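Prusach Emum wagon, 2 litre diesel
Reviewed by Éabha Ó Conaill

The Emum has been sold here as a sedan for a while. The wagon arrived in February, and I've had one for 14 days and 1,000 kilometres, most of it on the highway with a long stretch of gravel in the middle.

The engine is a 2 litre turbo diesel with an eight-speed automatic driving the front wheels. It's slow off the mark and fine after that. Overtaking trucks uphill takes planning. On the open road it settles down and you hear more from the tyres than from the motor.

Steering is light and a bit vague around the centre. I got used to it by the second day. The ride is firm at the back with nobody in it and improves a good deal with a load on.

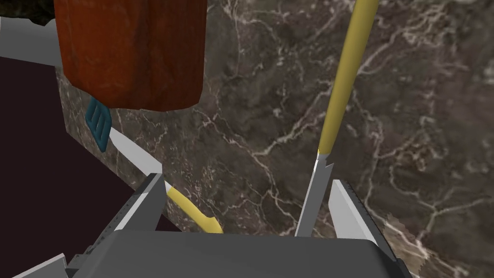 Boot space is 556 litres with the rear seats up. The floor is flat and the loading lip is low. My neighbour Aidan Geraghty put his mower in without taking the handle off. The cargo blind is poor. It rattles on gravel and I ended up leaving it in the garage.

Inside, the grey cloth seats are comfortable and look easy to clean. The heater controls are proper knobs. The radio is worked through the touchscreen, which washes out in afternoon sun, and the volume buttons on the wheel are too small to use with gloves on. Rear legroom is fine for adults. The middle seat is hard and best kept for short trips.

The spare is a space saver. A full-size wheel is optional and I'd pay for it if you live out of town.

Towing I didn't test. Oisín Ó Dálaigh has the all-wheel-drive version with a camper trailer and will write that up separately.

I'd take the base model with the bigger spare and skip the sunroof.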